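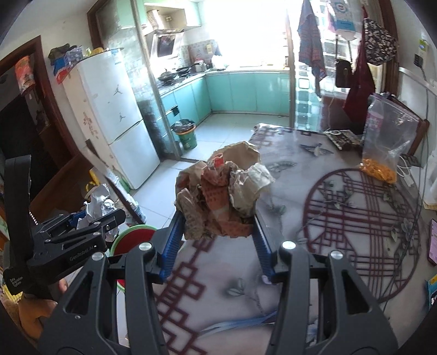

The meeting opened at 10:15 with the waste and packaging item carried over from January. Bríd Costello chaired and kept the notes. The household sorting trial covers dining table waste only: wrappers, bags, foil, cartons and leftover dry snacks. Kitchen waste is outside the trial. The group agreed that the present sorting sheet does not deal well with mixed paper. A balled-up brown paper bag with torn printed pieces, or a crumpled piece of aluminum foil, can go in two different columns depending on who reads the sheet. A clear zip bag with orange snack pieces left at the bottom has no column at all. The sheet will be revised as set out under item 2.

Home | Meetings | Minutes | Papers | Contact

1. Matters arising

1.1 The sorting sheets were reprinted by Vavden. The order was for 2,000 copies and was delivered complete. Stock is held at the Tijani building, second floor, in the cupboard next to the copier.

1.2 The request for a larger typeface was not passed on to the printer in time. It is carried forward to the next print run.

1.3 Liner size. The liners first supplied were too short for the taller bins and slipped when the bin was half full. Beltotero has quoted for the longer liner in packs of 400. The quote was accepted.

2. Revision of the sorting sheet

2.1 Paper. Clean brown paper goes in paper, flat or crumpled. Paper with food grease goes in general waste. Printed paper is treated the same as plain paper unless it has a plastic layer. The tear test was discussed: if the piece stretches before it tears, it is treated as plastic.

2.2 Foil. Pieces of foil are to be pressed together into a ball before they go in the metal bin. Small flat pieces are lost at the first screen at Pivus. Wrappers that spring open when squeezed are not foil and go in general waste.

2.3 Zip bags. Empty the bag first. Dry crumbs go in food waste. The bag then goes in soft plastic with the zip left open. Bags kept in use for storage are not waste and should be taken off the table before sorting starts.

2.4 Tablecloths and table covers. One household asked if the cover should be removed. It stays in place. Wipe it after sorting.
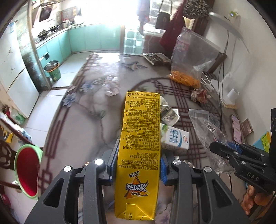

2.5 Drink and milk cartons. These caused most of the wrong entries on the returned sheets, usually as paper. They have their own column in the new version. The steps are: drain, open the top flap, rinse once, press flat. Straws and straw sleeves go in general waste. A carton that still has drink in it stays on the table and is not entered.

2.6 Items that are not waste. The sheet will carry a line at the top telling households to clear phones, cables, mugs, plates and bowls to one side first. Two returned sheets listed a charging cable under metal. Both entries were struck out.

3. Collection and weighing

3.1 Pivus confirmed that it can take carton material separately once the store holds about 3,000 flattened cartons. Below that it goes with mixed board at the lower rate.

3.2 The scale at Tijani reads low on light loads. Bags of foil and soft plastic will be weighed together and the weight of the container subtracted. The earlier foil weights are to be marked as doubtful in the record and left out of the totals.

3.3 Bags must be tied before weighing. Untied bags will be returned to the household.

4. Actions

Bríd Costello: redraft the sheet with the carton column and the clearing line, and circulate it before printing.
Bríd Costello: confirm the longer liner order with Beltotero.
Vavden: send a proof in the larger typeface.
Tijani: have the scale checked.

5. Other business

The trial will run for 3 more collection rounds. The question of glass jars was raised and deferred. The meeting closed at 11:40.

2 comments | 5 shares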